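The great October clear-out

I've been putting off the loft since we moved in, and last month I finally ran out of excuses. My friend Shirley Fehr came over with a flask of soup and her good scissors, and off we went up the ladder!

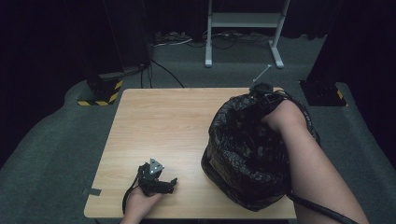

One hand in the bag, as usual at this time of year.

I'm a terrible keeper of paper. We found 363 postcards in an old Arkero biscuit tin, most of them from my uncle Réjean, who wrote home from every harbour he ever stopped at (and a few he only passed on the train). Shirley wanted to read them all aloud, and I let her, so the first afternoon got us almost nowhere - but it was lovely, and the soup was very good.

The rule we settled on was five boxes to stay and the rest to go. I cheated a bit with the knitting patterns, which I've moved to the wardrobe where they don't count. The old school reports went, and so did every bank letter older than my daughter.

I kept the postcards, of course. I'm putting them in order by date now, a few each evening with the radio on, and I've got as far as the summer he lost his hat in Drarance and wrote home about it four times.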